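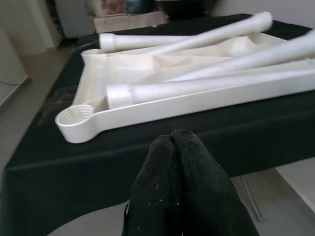 사드비, 8월

나사산 다리 네 개로 여름 나기: 조립식 플라스틱 가구의 다리 결합부 관찰 보고

처음에 제가 냈던 주제는 사실 의자가 아니었어요. 접이식 우산꽂이를 하겠다고 했다가 두 주 만에 접었고(우산꽂이는 접을 이유가 별로 없더라고요), 그다음 주에 기숙사 휴게실에서 친구가 다리가 덜 잠긴 작은 플라스틱 가구에 앉았다가 옆으로 스르륵 기우는 걸 보고 주제를 바꿨습니다. 다친 사람은 없고 커피만 좀 쏟았어요. 그런데 일어나서 뒤집어 보니까 다리 하나가 비스듬하게 물려 있는 거예요. 나사산이 있는데도 비뚤게 들어간 거죠. 그게 왜 되는지 너무 궁금했습니다!

대상은 휴게실에 있던 것과 같은 제품인 구니스(Gunis)입니다. 흰색, 정확히는 살짝 크림색이 도는 플라스틱이고, 상판을 뒤집으면 구석에 둥근 소켓이 있어서 거기에 다리를 돌려 끼웁니다. 스툴로 쓰는 사람도 있고 화분이나 노트북을 올려놓는 작은 탁자로 쓰는 사람도 있어서, 보고서에서는 편의상 그냥 '구니스'라고 부르겠습니다. 설명서가 한 장 들어 있긴 한데 그림 두 개가 전부예요. 하나는 다리를 소켓에 대는 그림, 하나는 화살표가 빙글 도는 그림. 끝입니다.

같이 한 사람들

셋이 했습니다. 저는 조립 관찰이랑 글쓰기를 맡았고, Kátia Mendonça는 인터뷰와 그림, Mirsad Dervishi는 측정을 맡았습니다. 라고 쓰면 되게 체계적으로 보이는데 실제로는 다 같이 바닥에 앉아서 다리를 돌리고 또 돌렸어요. Kátia는 손목 힘이 약해서 자기가 제일 좋은 피험자라고 주장했고, Mirsad는 뭐든 저울에 올려 보는 사람이라 첫날부터 상판 무게를 쟀습니다. 다리를 뺀 상판만 848그램이 나왔어요. 이 숫자를 어디에 쓸지 셋 다 몰랐는데 나중에 한 번 쓰게 됩니다(뒤에 나와요).

비교 대상으로는 사케오(Sakeo)라는 제품을 하나 더 구했습니다. 시내 라둘로비치(Radulović)라는 중고 가게에서 샀는데, 다리를 돌리는 게 아니라 눌러서 딸깍 끼우는 방식이에요. 주인아저씨가 다리 하나는 좀 빡빡하다고 미리 말해 주셨고 정말로 빡빡했습니다. 원래는 비교를 제대로 하려고 했는데 그 빡빡한 다리를 끝까지 못 빼서, 이 보고서에서 사케오는 가끔 등장하는 조연 정도입니다.

뒤집어 놓고 보기

작업은 늘 똑같이 시작했어요. 탁자에 검은 천을 깔고, 상판을 뒤집어 놓고, 다리 네 개를 그 위에 대충 얹어 둡니다. 검은 천은 Kátia 아이디어였어요. 흰 물건을 흰 책상에 놓으면 나사산이고 뭐고 눈에 하나도 안 들어오거든요. 천을 깔고 나니까 안쪽의 보강 살이랑 칸막이가 만드는 그림자가 훨씬 잘 보였습니다. 단점은 보풀이에요. 8월 내내 제 티셔츠에 까만 보풀이 붙어 있었습니다.

뒷면을 가만히 들여다본 적이 있는 분이 얼마나 될까요? 저는 이번에 처음 봤는데 생각보다 복잡해요. 앞에서 보면 매끈한 판 하나인데 뒤에는 살이 쭉쭉 올라와 있고, 비스듬한 칸막이들이 얕은 칸을 여러 개 만들어 놓았습니다. 처음엔 이 칸이 다리를 넣어 보관하는 자리인 줄 알았어요. 다리를 앞쪽 긴 테두리 안쪽에 나란히 눕혀 보면 왠지 원래 거기 있어야 할 것처럼 보이거든요. 그래서 반나절을 다리 네 개를 칸에 이리저리 맞춰 보면서 보냈는데, 우리 손으로는 깔끔하게 들어가는 배치를 못 찾았습니다. Mirsad는 지금도 방법이 있을 거라고 믿고 있어요.

소켓은 테두리 끝에서 바깥으로 둥글게 튀어나와 있습니다. 귓불처럼 생겼다고 제가 그랬더니 그날부터 우리끼리는 소켓을 '귀'라고 불렀어요. 인터뷰 녹음을 다시 들으면 "왼쪽 귀가 잘 안 들어가네" 같은 말이 계속 나와서 모르는 사람이 들으면 무슨 병원인 줄 알 겁니다. 귀 안쪽 벽에는 나사산이 있고, 다리의 굵은 쪽 끝에도 바깥으로 가느다란 나사산이 촘촘하게 나 있습니다. 다리 반대쪽 끝은 둥글게 마감되어 있고요.

첫 번째 관찰: 사람들은 어느 쪽을 끼우는가

당연히 나사산 있는 쪽이죠! 라고 저도 생각했습니다. 그런데 기숙사 친구들에게 아무 설명 없이 조립해 달라고 부탁해 보니까, 첫 다리를 집자마자 둥근 끝을 소켓에 갖다 대는 사람이 꽤 있었어요. 바로 알아채고 뒤집긴 합니다. 다만 그 잠깐의 머뭇거림이 재미있어서 Kátia가 왜 그랬는지 물어봤는데, 둥근 데 둥근 걸 넣고 싶었다는 대답이 제일 많이 나왔습니다. 저는 이 대답이 마음에 들어서 발표 때 포스터 제목으로 쓰자고 했다가 2 대 1로 졌습니다.

다리를 얹어 두는 방향도 영향을 주는 것 같았어요. 같은 방향으로 가지런히 놓아 주면 첫 다리만 살펴보고 나머지는 그냥 집어서 끼웁니다. 이쪽저쪽 제멋대로 놓아 두면 다리를 집을 때마다 양쪽 끝을 한 번씩 봐요. 그래서 제멋대로 놓은 쪽이 느릴 줄 알았는데, 비뚤게 끼우는 실수는 오히려 적게 느껴졌습니다. 느껴졌다고 쓴 이유는 우리가 이걸 중간에야 눈치채서 앞의 기록에는 놓은 방향이 안 적혀 있기 때문입니다. 다시 한다면 제일 먼저 고칠 부분이에요.

두 번째 관찰: 비뚤게 물리는 순간

이게 본론입니다. 다리를 소켓에 대고 돌리면 처음 반 바퀴 정도는 아무 느낌이 없어요. 그다음에 나사산이 서로 만나는데, 이때 다리가 조금 기울어 있으면 한쪽만 먼저 걸립니다. 금속 나사라면 거기서 딱 막히는 느낌이 날 텐데 플라스틱은 조금 휘어 주잖아요. 그래서 기운 채로도 꾸역꾸역 돌아갑니다. 손에는 '잘 잠기고 있다'는 느낌이 와요. 저항이 있으니까 꽉 조이는 중이라고 착각하는 거죠. 휴게실의 그 다리도 분명히 누군가가 뿌듯하게 꽉 조인 다리였을 겁니다.

해결법은 Mirsad가 찾았는데 좀 허무할 만큼 간단해요. 일단 반대로 돌립니다. 풀리는 방향으로 천천히 돌리다 보면 톡, 하고 다리가 아주 살짝 내려앉는 느낌이 나는데, 그때 방향을 바꿔서 잠그면 똑바로 들어갑니다. 병뚜껑이 잘 안 맞을 때 할머니가 하시던 거랑 똑같아요. 저는 할머니께 전화해서 이 얘기를 했고 할머니는 그걸 이제 알았냐고 하셨습니다.

친구들에게 이 방법을 알려 준 다음 다시 조립을 부탁했더니 표정부터 달라졌어요. '톡'을 찾는 게 재미있나 봐요. 어떤 친구는 한 번 찾은 걸 다시 풀고 또 찾고 있었습니다. 조립 시간은 줄지 않았고 어떤 사람은 더 오래 걸렸는데, 흔들어 봤을 때 다리가 노는 일은 확실히 줄었습니다.

세 번째 관찰: 많이 돌리면 닳을까

지도 선생님이 중간 점검 때 물어보신 질문입니다. 기숙사처럼 학기마다 풀었다 조였다 하는 곳에서 나사산이 버티느냐는 거예요. 그래서 다리 하나를 골라서 300번 끼웠다 뺐습니다. 처음 목표는 1000번이었는데요, 셋이 돌아가며 해도 손바닥이 먼저 닳겠더라고요. Kátia는 장갑을 꼈고 Mirsad는 라디오를 틀었고 저는 중간에 한 번 숫자를 까먹어서 둘에게 아주 미움을 받았습니다(적어 둔 표시까지 돌아가서 다시 셌으니 기록은 믿으셔도 됩니다).

결과는 심심해요. 손으로 만졌을 때 나사산 가장자리가 조금 부드러워진 것 같고, 검은 천 위에 하얀 가루가 아주 조금 떨어졌습니다. 다리는 여전히 잘 잠깁니다. 일부러 비뚤게 물려서 억지로 돌리는 것도 같은 횟수로 해 봤어야 하는데, 그건 소켓이 망가질까 봐 스무 번쯤에서 멈췄어요. 그 정도만 해도 처음 한 바퀴가 뻑뻑해진 느낌이 났습니다. 닳는 건 횟수보다 각도 탓이 클 것 같다는 게 우리 짐작이고, 짐작이라고만 적어 두겠습니다.

상판 무게 이야기

드디어 848그램을 쓸 때가 왔네요. 조립하는 사람들을 보고 있으면 두 손이 바쁩니다. 한 손은 다리를 돌리고 한 손은 상판을 잡아요. 상판이 가벼우니까 안 잡으면 다리랑 같이 빙그르르 돌거든요. 그런데 상판을 잡는 손이 있으면 다리를 수직으로 세워 줄 손이 없습니다. 여기서 기울기가 생기는 거예요.

그래서 상판이 덜 돌게 하면 어떨까 해서 바닥을 바꿔 봤습니다. 매끈한 책상에서는 잘 돌고, 천 위에서는 덜 돌고, 요가 매트 위에서는 거의 안 돌았어요. 요가 매트에서는 다리를 두 손으로 잡고 세워서 끼우는 사람이 늘었고, 그 다리들은 대부분 똑바로 들어갔습니다. 무릎으로 상판을 누르는 친구도 있었는데 효과는 좋지만 우아하지는 않았습니다. 설명서 그림에 손이 하나밖에 안 그려져 있다는 걸 Kátia가 이때 발견했어요. 그림 속의 구니스는 허공에 떠 있고 손 하나가 다리를 돌립니다. 그 상판은 대체 누가 잡고 있는 걸까요!

우리가 새로 그린 설명서

Kátia가 다시 그렸습니다. 종이 한 장에 그림 네 개고, 글자는 거의 없어요. 순서를 글로 옮기면 이렇습니다.

미끄럽지 않은 곳에 상판을 뒤집어 놓는다.
다리의 나사산 있는 쪽을 아래로 해서 두 손으로 소켓에 세운다.
풀리는 방향으로 천천히 돌려 '톡'을 찾는다.
그 자리에서 잠그는 방향으로 끝까지 돌린다.

세 번째 그림을 제일 많이 고쳤어요. '톡'을 어떻게 그릴지가 문제였거든요. 처음에는 작은 별을 그렸더니 부러졌다는 뜻으로 읽는 사람이 있었고, 음표를 그렸더니 다들 노래를 부르라는 줄 알았습니다. 결국 다리 옆에 아래로 향한 짧은 화살표를 넣고 귀(진짜 사람 귀요)를 조그맣게 그렸는데, 이게 제일 잘 통했습니다. 소켓을 귀라고 부르던 우리만 헷갈렸어요.

이 그림을 들고 수요일 저녁에 휴게실에서 마지막 조립 모임을 했습니다. 약 40분 동안 지나가는 사람을 붙잡고 그림만 주고 끼워 보라고 했어요. 말은 한마디도 안 하기로 했는데 Mirsad가 참지 못하고 두 번 "반대로!"라고 외쳤습니다. 그 두 사람 기록은 뺐어요. 나머지 분들 중에도 세 번째 그림을 건너뛰는 사람이 있었지만, 첫 다리가 흔들리는 걸 보고 다시 그림으로 돌아오더라고요. 저는 이게 꽤 반가웠습니다. 틀린 뒤에 볼 수 있는 그림이면 설명서로서 절반은 한 것 같아요.

사케오 잠깐

눌러 끼우는 사케오는 비뚤게 들어갈 일이 거의 없습니다. 딸깍 소리가 나면 끝이고 안 나면 안 들어간 거예요. 그런 면에서는 부러웠어요. 대신 빼는 게 고생입니다. 친구들에게 둘 다 조립하고 분해해 보게 하면 조립은 사케오, 분해는 구니스가 좋다고들 했고, 이사를 자주 다니는 친구일수록 구니스 쪽이었습니다. 라둘로비치 아저씨한테도 여쭤봤는데 가게에는 다리 빠진 구니스보다 다리 안 빠지는 사케오가 더 많이 들어온다고 하셨어요. 차 트렁크에 다리째로 싣고 오신대요.

아쉬운 점, 그리고 남은 것

표본이 친구들이라 다들 나이가 비슷합니다. 손힘이 약한 어르신이나 아이들과 해 봤다면 '톡' 찾기가 훨씬 어려웠을 수도 있어요. 방향 기록을 빠뜨린 것도 아쉽고, 구니스를 하나만 놓고 한 것도 걸립니다. 같은 제품이라도 소켓마다 빡빡한 정도가 조금씩 다른 것 같았거든요. 우리 것만 해도 유난히 잘 안 들어가는 귀가 하나 있어서 마지막에는 거기에 연필로 작은 점을 찍어 두었습니다.

다음 학기에 이어서 한다면 소켓 입구에 나사산이 없는 짧은 구간을 두는 걸 시험해 보고 싶어요. 다리가 돌기 전에 먼저 똑바로 서게 해 주는 거죠. Mirsad가 종이를 말아서 흉내를 내 봤는데 두 번째 다리에서 종이가 찢어졌고, 3D 프린터 예약은 이미 다 차 있었습니다.

휴게실에 있던 구니스는 우리가 다리를 전부 풀어서 다시 끼워 놓았습니다. Kátia의 그림은 휴게실 냉장고 옆에 붙어 있어요. 보고서에 쓴 조립 기록표와 인터뷰 메모는 과목 폴더에 올려 두었으니 필요하신 분은 가져다 쓰세요. 글씨가 안 읽히는 부분은 제 글씨입니다.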